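The Basket Question
7 Feb 2022

I should say at the start that I don't believe in storage systems. I have bought several. Every one of them promised that if I put my things into matching containers, I would know where my things were, and every one of them left me with the same things plus some containers. So when the people at Vudent suggested I talk to Harpreet Ross about Clesska, a method for sorting and packing small household goods that she has been teaching out of a workroom in Painemal, I agreed mainly because I wanted somebody to answer for it.

Ross didn't seem bothered. "You're allowed to hate it," she said, before I had my coat off. "Most of the people I like best hated it."

Clesska, as far as I can make out, has one rule and a lot of commentary. The rule is that a container gets chosen after the stuff, never before. The commentary fills a course that runs for eight weeks and costs $200, and I asked her straight out whether anybody needed eight weeks to learn one rule.

"No," she said. "They need one week to learn it and seven to stop going to the store."

It's a good line and I suspect she has used it before. I asked what goes on in those seven weeks. Mostly, she told me, people put things into baskets and take them out again. They work at a table, they try a tray, they try a box with a lid, and they argue. The room matters more than I'd expected to her. She wanted a hard floor with matting to stand on, and she wanted crates within reach of the work and off the ground.

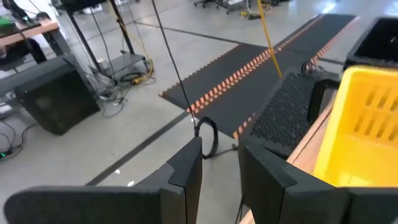 "If you have to bend down for the crate, you'll stop using the crate," she said. "You'll pile things on the table and tell yourself you're going to deal with it after lunch. I've done it. I did it in my own house for years."

I pointed out that this was an argument for a higher shelf, and that I could have a higher shelf without a method. She agreed with me, which was irritating. Then she said that I could have had the higher shelf at any time up to now, and did I have one? I did not.

Before Clesska she did stockroom work for Ovimico, a mail-order kitchenware outfit, and she talks about packing the way people from that world do, with very little sentiment. What she took away from the job was a dislike of the lid. Lids, she says, are where things go to be forgotten. A lidded box is fine for moving something and poor for living with it. I asked whether she had any evidence, or whether it was just a feeling.

"I asked people in one of my groups what was in the lidded boxes at home," she said. "Seventy-one percent of the boxes, they got wrong. They got the open ones wrong too, but then they could look."

I asked how many boxes that was. She said 300. I asked who had checked the answers, and she admitted that the owners had, by themselves, on the honor system. I wouldn't build a science on it. To be fair, she wasn't trying to. But the figure is on her handout without the part about the honor system, and I told her I thought it should come off or be explained. She wrote a note on the back of her hand, in pen.

We moved on to the table. She likes a colored surface for sorting, and the one in use has a green top with pale wood along the sides. She claims that white things are easier to find on it. I'd have thought white things were easy to find on nearly anything that wasn't white, and I said so.

"Try it on a butcher block with flour all over it," she said. "Try it on a bedspread. People sort on the bed, you know. Then they're tired and they want to go to bed, and there it all is."

I do sort on the bed. I didn't mention it.

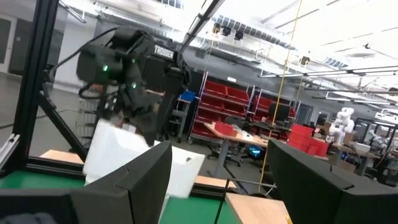
What a basket is for

The part of our talk where I gave the most ground was about holes. Ross is fond of the cheap perforated plastic basket, the sort you can get in any discount store. I had always taken the holes for a way of saving plastic. She thinks they earn their keep. You get a hint of what's inside from the side, and crumbs and dust fall through instead of gathering in the corners, and if something damp goes in by mistake it has a chance to dry.

"A hint," I said. "So you still have to look."

"You always have to look. I never said you wouldn't have to look. Who told you that?"

Every magazine article on the subject, I told her. She shrugged. Her complaint against the magazines is the same as mine, more or less: they photograph a pantry on the day it's finished and never go back in December. She would like somebody to go back in December. She has a few students who let her do it, and she says the results are mixed, and that the kitchens hold up better than the closets, and that anything belonging to teenagers doesn't hold up at all.

I asked her about trays, since I have never understood what a tray does that a table doesn't. Her answer was that a tray lets you move a decision. If you have a bunch of odds and ends and the phone rings, you can pick the lot up and put it somewhere, and it's still one lot when you come back. A long shallow tray is better than a deep one because you can't hide anything at the bottom. She prefers two smaller trays to one large, and she likes to have baskets and trays out together at the beginning, all open, before anything has been assigned to anything.

"Put them out and leave them for a minute," she said. "People want to fill them right away. It makes them nervous, an unfilled basket."

I asked if that wasn't the trouble with the whole business. A basket asks to be filled. Buy one and you've bought a reason to keep more junk. She thought about it for longer than she'd thought about anything else I had asked.

"Yes," she said. "That's the trouble with it. I tell them to give baskets away too. Some do."

We talked for a while about color. In Clesska the yellow baskets are for things you'll touch this week and the white containers are for things that are staying put. I asked if it had to be yellow. It did not have to be yellow. Yellow was what the store had. I found this the most convincing thing in the entire method, and she seemed a little hurt when I told her so.
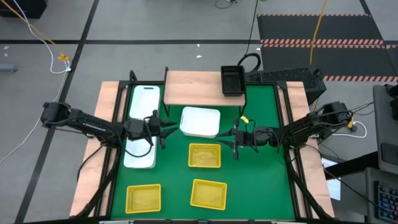

Not all of her former students are persuaded. One wrote to me that the color rule had lasted in her house until the first time company came, at which point everything on the counter went into whatever was nearest and had stayed there since. She still thought the course had been worth the money. She just couldn't say which part of it she was using, unless it was owning fewer boxes with lids.

I read that to Ross and she laughed. "Then she's using it," she said. "Fewer lids. I'd take that."

It seems to me a very low bar. A method that counts any outcome as a success is hard to argue with, and I tried to put that to her politely. What would it look like if Clesska didn't work? What would she have to see?

"More baskets than when they started," she said right away. "If I go back and there are more, then I taught them to shop. It's happened. I had one man who went out after the second class and came back with a whole carload. Nice man. I refunded him."

He kept the baskets, she added.

What I'd take home

She wouldn't let me go without trying it, so I emptied my bag. I had receipts, a tape measure, two chargers, a bottle of aspirin, and a large number of pens. She had me sort first and pick the container second, and I ended up with a group of things that fitted into one shallow basket and a group of things that should have gone in the trash last year. It took a few minutes. I could have done it at home, over the trash can, with no basket involved.

"So do it at home," she said. "Will you?"

I've had the bag back for eight days now. There are receipts in it. The pens are down to two, and I do know where the tape measure is, because it's in an open dish by the door. I had the dish already.

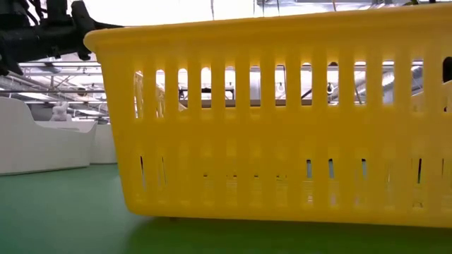 A yellow plastic basket on the green tabletop.

Ross starts another group when this one is through. She says she'll change the handout, and has promised to send me the new version with the sentence about the boxes rewritten. I have asked her to put the honor system in the same size type as the percentage.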